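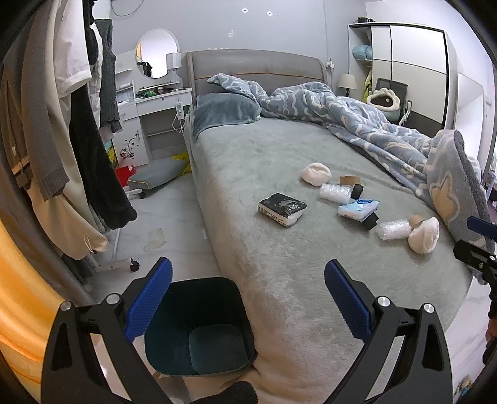
Fluta Replacement Finger Pads, Textured, Blue (Pair)

Part 78-B. Fits the Parby hand-held gripper, all versions with screw-on pads.

In stock. Sold in pairs. One pad on its own is not a product, however nicely you ask.

PLEASE READ IF YOU BOUGHT PADS BEFORE MARCH

The first batch of these pads had a fault. When the gripper was squeezed hard, the textured face could slowly part from its backing. It didn't ping off or do anything dramatic. It crept sideways a little with each grip until the object being held was resting on a flap. Soft things put up with this quite well. Rolls of tape did not, and tended to leave at an angle.

We sold 197 pairs from that batch. We have had 95 pairs back. If yours are among the missing, we would very much like them, and we will send new ones free of charge, postage both ways on us. You don't need the receipt or the box. You do need to have stopped using them.

How to tell

Take the pad off and look at the back. Old pads have a smooth back. New pads have a shallow groove running the full length. If you can't decide whether you are looking at a groove, run a fingernail across it. If you still can't decide, ring us and ask for Precious Modise, who has now had this conversation more often than she would like and is very good at it.

Please don't glue an old pad back together. Several customers have done this with great skill. The glue holds, the pad goes stiff, and the jaws then close unevenly, so you have swapped a fault we know about for one we don't.

What we changed

The backing is now moulded into the face instead of bonded to it. Tshepo Mthembu ran the new pads on the bench and then, since the bench had passed the old ones too, we sent them out to be used in furnished rooms. Tidying a bed into a bin finds faults that a bench never will: fuzzy blankets, bubble wrap, small packets, balled-up fabric and tape in more than one width. The old pads were worst on tape. The new ones have so far been dull to write about.

The full fault report, by Dineo Steyn, was finished on Thursday, May 21, 2020 and we will email it to anyone who asks. It is longer than this page and has fewer jokes.

Safety

Keep loose cuffs and hair away from the jaws. The gripper closes as hard as you squeeze it and has no opinion about what is in between.
Don't lift glass, hot drinks or pets.
Check both pads before each session. If one has shifted, stop. Don't turn it round and carry on with the good end.
Change pads in pairs. A worn pad facing a new one will twist whatever you pick up.

Fitting

Open the jaws fully. Undo the pad screws and keep them somewhere other than the floor. Lift off the old pad, wipe the jaw, seat the new pad with the groove against the metal, and do the screws up by hand. Give each a last small turn with the driver. Small means small. Most of the stripped threads we see come from enthusiasm.

In the packet

Two finger pads
Screws, plus one spare
Fitting sheet

Driver not included. The Himex short driver fits and is sold separately.

Questions we have been sent

Do they fit the Abbasi gripper?
No. They look as if they should, and they will go on. They come off again by themselves.

Can I have them in black?
Not at present. Blue shows wear sooner, and after the spring we've had, we are in favour of that.

I have 99 grips on my old pads and they're fine. Must I send them back?
Yes please. We admire the record keeping.

Returns and swaps: Fatima Coetzee, parts desk. Put "pads" in the subject line and your address in the message. A surprising number of people leave out the second bit.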